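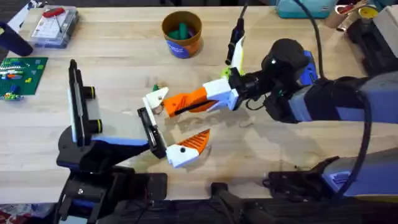 Bench Notebook 16, p. 41

April 2019
Madcombe workshop, wooden bench
Prunon pegs and disc: fit, finish, storage

Purpose of entry: record the state of the green disc and the black pegs before the next batch is ordered, and note what has changed on the bench. Most of this is for Monique Picard, who has the drawings, and for me when I come to repeat the measurements.

Background. The disc is the printed one in lime green, large centre hole, ring of smaller holes round it. The pegs are short, black and turned by Roussel. Drawing clearance between peg and hole is 0.20 mm on diameter. The first discs came off the printer with the small holes undersize, as usual with small holes, and the pegs had to be pushed. Pushing a peg moves the disc across the bench, and at that point neither the angle nor the depth is worth writing down.

Current disc is revision D. Small holes opened by 0.15 mm in the drawing, centre hole unchanged. Print time 456 minutes, at the slow setting. The fast setting leaves a ridge at the start of each perimeter, always at the same side of the hole, and the peg finds it every time. No reaming on revision D. I want to know what the print does by itself before anyone takes a tool to it.

Measurements. Pin gauges, smallest hole in the ring first, then clockwise from the pencil tick on the underside. All small holes accept the 5.10 pin. Two of them refuse the 5.15. None accepts the 5.20. Pegs measured at mid-length with the micrometer: 4.98 to 5.01, with one at 5.04, set aside. The centre hole was measured with the calipers only and should not be quoted.

Note on the underside: slight lift at one edge, seen with the straight edge and a torch. Under 0.1 mm. The disc rocks if pressed directly over the lifted side and otherwise sits flat. Bed adhesion, I assume. Monique thinks the grain of the bench top may account for part of it. Repeat on the surface plate.
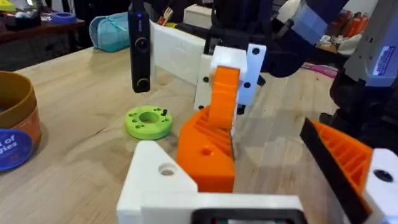

Fig. 2. Revision D disc on the bench, black peg upright in the right-hand side of the disc. Labelled tub at far left.

Peg seating. Procedure: disc flat on bench, peg held by the top third, lowered until it stops, released. No turning, no second push. A peg counts as seated if the shoulder is down on the face with no gap visible to the eye. Feeler gauge only where there is doubt.

Trial 1, clean disc, clean pegs: seated in all holes except the two tight ones. In both of those the peg stood proud by the thickness of the 0.3 feeler and went down with a fingertip.
Trial 2, same disc, pegs straight from the tub: three stood proud. Fibres from the tub found on two of the pegs under the loupe. Wiped, repeated, seated.
Trial 3, disc turned half a revolution, otherwise as trial 1: same two holes tight. So it is the holes and has nothing to do with which way the disc lies or where I stand.

The fibres need dealing with. The tub is cardboard and the inside wall is shedding where pegs have been dropped in from a height. It is otherwise a good size and the rim is sound. Options are a liner or a different container. Cut a liner from drawing film, rolled, overlapped and left loose. Cost nothing. Will look at the pegs again after a week of use. If fibres are still turning up, the tub goes back to holding offcuts.

The tub should stay to the left of the disc, a hand's width clear. When it was kept at the back I was reaching across the disc for every peg and knocked it twice. The teal pouch lives behind and stays zipped. It holds the pin gauges, and they are the only set in the building.

Peg finish. Roussel offer plain or blackened. All pegs to date are blackened. The finish adds something under 0.01 mm, so it does not account for the 5.04 peg, and I take that one to be a turning fault. Blackened pegs show up well against the green, which helps when checking at a glance whether a hole is occupied. The plain ones were tried in December on the revision B disc and were hard to see under the bench lamp. No reason to go back to them.

Disc colour. Asked again whether it must be lime. It need not be, but Fonuvix supply the lime in the same lot we used for B and C, and I would like to keep one lot until the hole sizes are settled. Different pigments have given different shrinkage here before (see the grey trays, earlier volume). About 636 g left on the spool by weighing, spool tare subtracted. Enough for the discs planned.

Wear. Drawing note asks for 4,000 insertions per disc before replacement. I do not know where that number comes from and the drawing gives no test method. Revision C was never logged, so there is nothing to compare with. Starting a tally sheet for D, kept under the disc blank in the drawer. Mark in blocks, in pencil, at the end of each session. Measure the small holes again at each full sheet. If the 5.15 pin begins to enter the two tight holes I would call that wear. Anything smaller is within what I can repeat by hand. 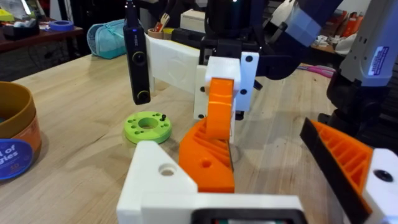 Peg tilt is a separate matter from fit. A seated peg in a hole with 0.10 clearance over this depth can lean by a little under one degree. Checked with the small square against two pegs: light visible at the top of one, none at the other. Both are acceptable to the drawing. If the pegs are to be used as locators for anything else, the depth of hole matters more than the diameter, and the disc would want to be thicker. Monique to decide before revision E is drawn. My preference is to leave the thickness alone and add a short boss on the underside of each hole, except that the disc would then no longer sit flat on the bench. No good answer yet.

Chamfer at hole mouth: 0.5 mm on the drawing, printed as steps. It works, in that the peg slides in off the steps, but the top step chips. One chip found on the face and brushed off. Try 0.8 on E.

Outstanding
- 5.04 peg to go back to Roussel with the measurement written on the bag.
- Surface plate check of disc underside.
- Inspect liner and pegs for fibre.
- Ask who wrote the insertion figure on the drawing.
- Bench top wants wiping down with a dry cloth only. The last damp wipe raised the grain near the front and the straight edge picks it up.

Monique has the spare revision D disc at her desk. Unmeasured, same print run, no pencil tick.

2 comments 1 share
Last updated by M. Picard, revision 3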